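The Grey Season

The letter from Wanmont came in September and said that from now on we would all be wearing grey.

It didn't put it quite like that. It said that grey was "the new quiet", and that the house of Wanmont invited its stockists to be quiet with it. There was an order form on the back. Our shop in Brundora had sold Wanmont coats for longer than I had worked there, and my aunt, who owned it, read the letter twice and then turned to the order form, where the quiet cost 276 a coat.

"Who in this town," she said, "wants to look like the harbour?"

She ordered 11. She had a weakness for being invited.

I should explain that Brundora is a place where people dress for weddings and for the wind. In between they wear whatever is on the back of the door. We had a good trade in mustard that year, and a woman from the bakery had bought a tomato-coloured cape which she wore to deliver rolls, so that you could see breakfast coming from the far end of the quay. Grey was going to be a hard sell.

The coats arrived in tissue paper. My aunt put one in the window with a grey scarf, and by lunchtime three people had asked if we were closing down.

She moved it nearer the light. Somebody asked who had died.

Across the square, Sandoval's had gone the other way and filled their window with yellow raincoats at 166, and there was a queue. My aunt watched the queue for most of a morning while pretending to steam a blouse. The blouse had never been so flat.

"They'll look like ducks," she said.

"Happy ducks," I said, and was sent to tidy the hosiery.

It was raining the day the man from the Pirkov ferry came in, wanting something to be photographed in. He was retiring, and the company was having his picture done for the waiting room. He tried on the mustard and looked like a relish. He tried on a navy thing and looked like himself, which he said he could do at home. Then he put on the grey.

I have to be fair to Wanmont here. He looked like a man who had once refused a knighthood. He stood up straighter, and his ears seemed to go in. My aunt walked round him once and for a moment I thought she might curtsey.

He bought it, and wore it out into the rain, and the picture went up in the waiting room, where everybody in Brundora has to sit sooner or later with nothing to look at but him and the tide tables.

We sold the rest before the clocks changed. The baker had 2, one for rolls and one for best. My aunt wrote to Wanmont asking for more, and had a letter back by return.

Grey, it said, was over. Had we considered lime? 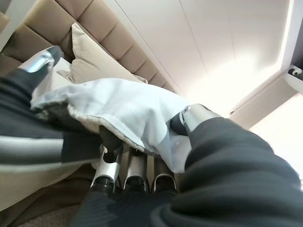

White cloth with a speckled grey, fleecy lining.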